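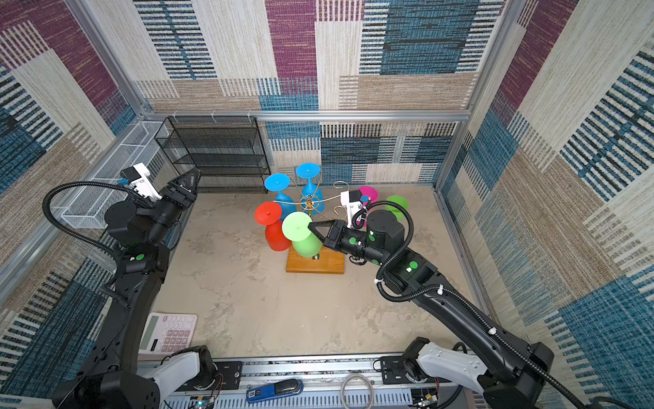 **Tshepo Ntuli**
Research associate, primary care staffing

### 4.2 Evening phone duty and intention to leave

The survey went to all 126 nurses on the payroll of the four clinic groups, and 82 returned it. Replies came from every site, with the weakest return at Sedska, where the form went out in the same week as a new scheduling system. We didn't send a second reminder there.

Phone duty means answering patient calls after the clinic has closed, usually from home. At Gonosell and Condell it is shared among all nurses on a fixed rota. At Csizmadia it is open to anyone who wants the extra pay, and in practice the same people take it most weeks. Sedska uses a mix of the two. Nurses were asked how often they had been on duty in the past three months, how long the calls took, and whether they planned to look for another job within a year.
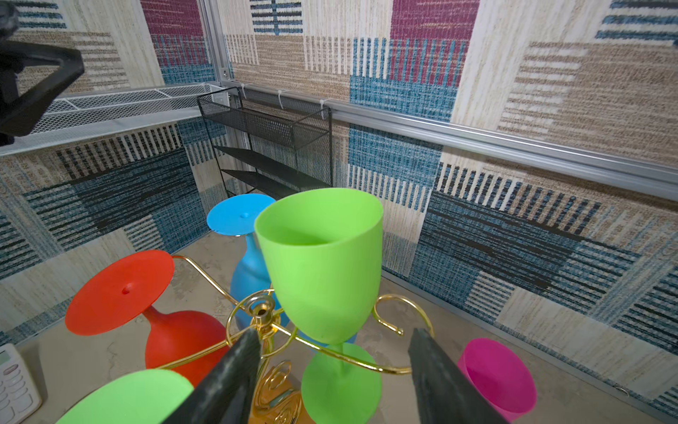
Nurses on a fixed rota were more likely to say they planned to look elsewhere than those who had chosen the duty. The difference held when we compared nurses with similar years of service. It became smaller when we took commuting time into account, and with a sample of this size we can't say how much of it would remain in a larger study. Pay made little difference to the answers. The number of calls also mattered less than we had expected.

What did separate the groups was notice. Under the fixed rota, swaps were often made on the day itself, and the nurse who was asked to step in had little chance to say no. Several respondents described a single bad evening in detail, one of them a call that lasted 70 minutes and ended after midnight. Most of the written comments dealt with the hours before the phone rang, when they had already changed their plans.

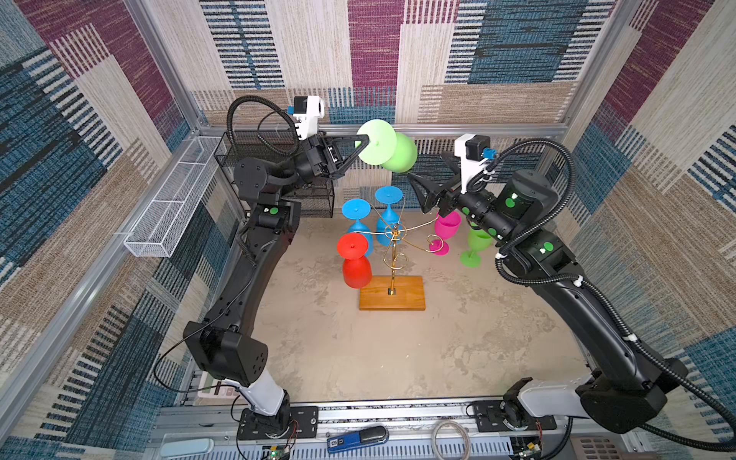
A nurse at Condell wrote that she would take twice as many evenings if she could see them a month ahead, and that she had stopped asking for swaps herself, "as it only moves the problem to someone with smaller kids."

Comments like this one were coded under "short notice" even where pay or workload was also mentioned. Two of us read each comment separately and settled differences by discussion. Nine comments could not be placed under any heading and were left out of the coding, though the same nurses' other answers were kept.

The form did not ask about second jobs. Some nurses at Csizmadia mentioned them anyway, and a nurse with other evening work may be less willing to volunteer for the phone. This would make the volunteers there look more settled than the staff as a whole. We return to the point in Section 5.
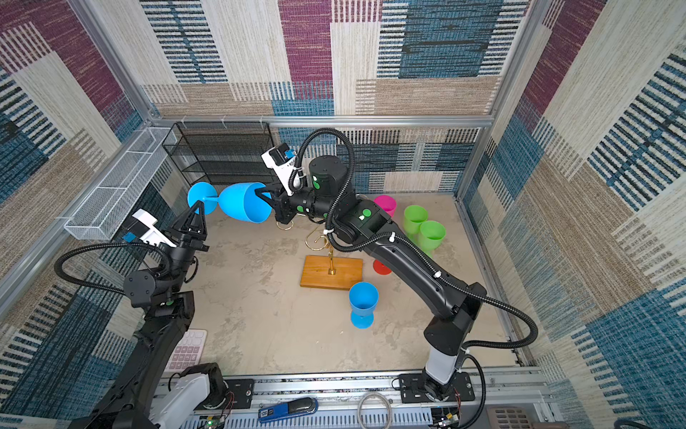

*Figure 1. Left arm holding a blue plastic wine glass by its base.*

Managers at Gonosell have since agreed to publish the rota four weeks ahead, beginning in February. The same form will be used again at all four groups once that schedule has been in place for a full quarter, with a question on second jobs added.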